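4. The work at the bench

4.1 Setting

The study was done at Clondisach, a small firm that packs kitchen and tableware for other people's shops. Orders come in mixed. One box might want bowls and a chopping board, the next one a bottle holder and a set of cups, and hardly any two the same in a morning. Before the change all packing was by hand, on benches, two people to a bench. The Grotness cell went in first, then the Vaher cell beside it, in December. Both run the same software (Rulel) and both use a pair of arms over one table.

We sat with the packing team for 7 weeks. Notes were taken by hand, at the bench and in the canteen, and written up the same evening where possible. Interviews came later and were shorter than we had planned, mostly taken at the end of a shift when people wanted to get home. 600 pages of notes in all, including the logs the operators keep themselves. The logs are uneven. Some days a full page, some days one line ("stopped again, trays").

A word on terms. We say "operator" for anyone who works at a cell, whatever their contract says. On paper most are still packers. That mattered to them and we come back to it in 4.4.

4.2 What the operator does now

Management's picture, in the first meeting, was simple enough: the arms pick and place, the operator watches. What we saw was fussier. The operator sets out the goods, checks the order sheet, starts the run from the pendant, watches, stops it, shifts something a little, starts again. Then writes it down, or means to. Of the time we logged, watching was the largest share at Grotness but by no means at Vaher, where the order mix is worse and the goods odder in shape.

Setting out turned out to be the skilled part. Thin things, shiny things, anything with wire or a handle – all of these need to be put where the arm can get at them, and the operators knew this well before it was in any instruction. The tape on the tables was put down by the day shift for that reason. It's now in the training notes as "the grid", with no mention of where it came from. Night shift use it differently again, they read it from the far side.

Figure 3. Table and operator's desk during a run, with a disc held over a tray. 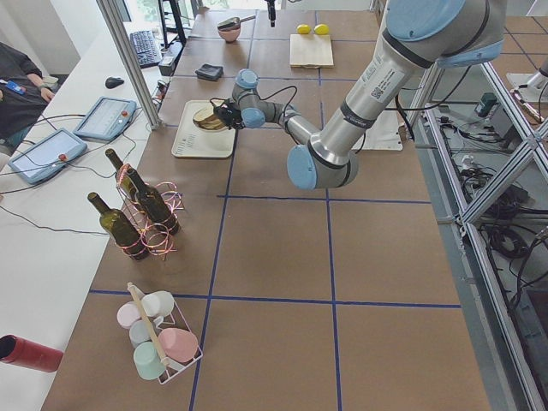
Stops were the other thing. A stop is cheap in the software and expensive at the bench, since the operator has to work out what the arm was trying to do before it can be sent on its way. Early on people guessed. By the third week most had a habit: look at the gripper, look at the tray, then the pendant last. Two operators told us seperately that the pendant message was the least useful of the three. "It tells you it's stopped. I can see it's stopped."

Nobody had been taught this order of looking. It was passed along at handover, standing up, coat on. When handover was shortened in the spring (a staffing matter, nothing to do with the cells) stops got longer for a while, on nights especially. We can't prove the link. The operators had no doubt about it.

4.3 Pace and breaks

At the old benches pace was set between two people. If one was slow the other took more, and it evened out over a shift, or there was a row. With the cells the arm has its own pace and it doesn't vary much. Several operators found this restful at first. No lifting to speak of, less reaching, sore wrists better. Later the same people said the afternoons dragged. Waiting for a stop is tiring in a way that's hard to put in a log, and hard to complain about too, as it looks from the outside like sitting down.

Breaks changed more than anyone had planned for. At the benches you stopped when the box was done. At the cell there is always something half way. Operators held on through the break bell to let a run finish, then lost part of the break. The supervisor noticed, told them to pause the run and go, which they did for a few days. But a paused run at Vaher often needed setting out again from the start, so they went back to holding on. As of our last visit this was not sorted.

Noise: less than expected. Talk: also less. The benches faced each other and the desks don't. One operator, eleven years in packing, put it like this: "I know the arm's moods better than I know who's on Grotness." She didn't say it as a grievance particularly. Others did.

4.4 Pay, titles and who gets asked

The firm's target was 800 boxes a shift over both cells. Target reached on some shifts, missed on more. What interested us was who was asked to explain a miss. Under the old system the team leader went through the sheets with the pair concerned. Now the figures come out of Rulel straight to the office, and the question comes back down as an e-mail to the leader, who wasn't there. The operator's own log, the one with the actual reasons in it, was not read by anyone in the office during our time on site. We asked. They hadn't known it existed.

On pay there was a small rise for cell work, agreed locally, and no change of grade. The operators' case is that setting out and restarting is technical work. The office's case is that anyone can be shown it in a morning. Both are partly right, on our evidence. The basic run can be learned in a morning. The rest took people weeks, and the ones who learned it fastest were those with the longest time at the benches, they already knew how the goods behave in the hand. New starters brought in straight to the cells had more trouble, and asked more. Mostly they asked the ex-packers at the next desk, who are not paid as trainers.

4.5 Limits

One site, one team, two cells of much the same design. We saw more of days than nights. Three people left during the period and only one would talk to us afterwards – she cited hours, not the machines. Those who stayed may well be the ones the work suited. The operator logs are used here with permission, spelling left as found.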